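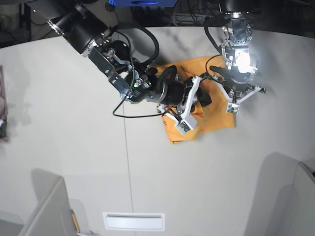 Orange-yellow cloth on a white tabletop.

Kamran Sial has been dyeing clothes for other people since he left his job at a print shop in Zarkier, and he still gets asked whether he makes the clothes too. He doesn't. His business, Lutis, takes in finished cotton garments in white or natural and sends them back in a color. Most of the work is T-shirts, with some aprons and sweatshirts and, every spring, a few boxes of canvas bags.

"People think the color comes with the cloth," Sial said. "A lot of the time it does. You dye the fabric, then you cut and sew it. We do it at the other end, when it's already a shirt."

The method is called garment dyeing. A brand that orders blank shirts can wait until it knows which colors are selling before it decides what to do with the rest. It can also order small. Sial's minimum is 80 pieces to a color. His largest order so far was 750 shirts for Abbasi, a restaurant group that wanted its whole staff in one shade of green.

That one took three tries to get right. The first test came out too blue, and the second looked fine in the shop and wrong in the dining room.

"It was the bulbs," he said. "They had very warm lighting in there. I took the sample home thinking I'd lost my mind. Now I ask every customer where the shirts are going to be worn, and I ask them to look at the sample in that room, at the time of day they'll be wearing it."

He runs two machines, both bought used. The bigger one holds 100 pounds of dry goods, though he rarely fills it. Shirts need room to move, and if they're packed in tight the dye doesn't reach the folds evenly. A dark color can take most of a working day once the rinses are counted. He starts at five in the morning in July so that the hottest part of the process is done before the afternoon.
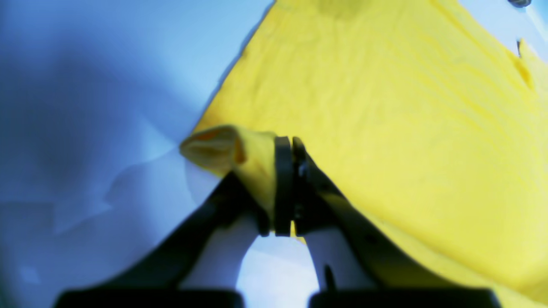 Yellow is the color he has the strongest feelings about. Customers assume it's easy since it's light, and he has stopped arguing with them over the phone. He sends a sample instead. A little leftover blue or black in the machine will turn a yellow green, so he schedules yellows first in the week and cleans out the drum before each one, including the door seal, where old dye likes to sit.

"With navy you can hide a lot of sins," he said. "A bright yellow shows you everything that happened to that shirt before you got it. Oil from somebody's hands, a drop of softener at the mill. You don't see it when it's white. Then it comes out of the bath and there's a thumbprint."

He prefers to buy his dye from one supplier, Flusska, and to stay with the same handful of powders. He mixes every color he offers from nine of them. The recipes are in a ring binder with a cloth swatch stapled to each page, and there is a second copy at his sister's house in case of fire.

The thread is the other thing people forget. Many blank shirts are cotton but sewn with polyester thread, and the dyes he uses for cotton don't take on polyester. The shirt changes color and the stitching stays white. Some brands like the contrast and ask for it. Others find out when they open the box.

"I put it in the quote now, in bold," he said. "I had one customer who wanted me to go over the seams with a marker. Eighty shirts. I said no."

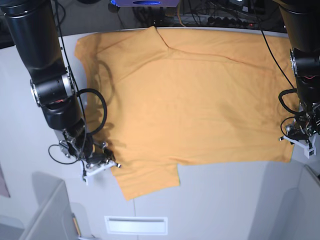 Shrinkage takes up nearly as much of his time as color does. Hot water and a hot dryer will pull in a cotton knit, usually more in length than in width, and a brand that has printed a size chart wants to know by how much. Sial measures a few pieces from each lot before and after, from the high point of the shoulder to the hem. It's slower than it sounds, as a knit shirt rarely lies the way you want it to. Take the mustard-orange one in the photo, which is spread out but bunched up into a little peak at the collar. A tape run over that would give you a number you couldn't use. He smooths the neck first, then squares the sides, then lets go and waits a minute for the fabric to settle before he measures.

"Don't pull on it," he said. "If you pull, you can make it any size you like."

He also washes one shirt from each lot at home, in his family's own machine, with whatever detergent is on sale. He wears it and washes it again. His wife says he owns 70 T-shirts and none of them match anything. He didn't dispute the number.
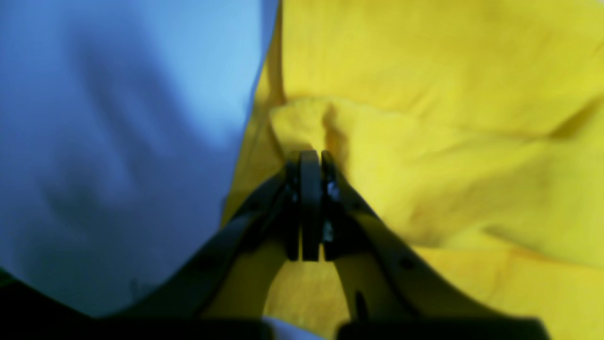
Yellow fabric next to light blue.

Asked what he tells people who want to dye a shirt in the kitchen, Sial said to weigh it dry, use a pot they won't cook in again, and keep stirring for longer than they think they need to. Uneven color mostly comes from people walking away from the pot. He also suggests starting with a mid-tone, a brick or an olive, and leaving black alone.

"Black takes a lot of dye and a lot of rinsing," he said. "You'll have gray towels for a month."

Lutis is taking fall orders now. Sial would like to add a third machine, a small one just for samples, but the floor drain is on the wrong side of the building and the landlord hasn't called him back.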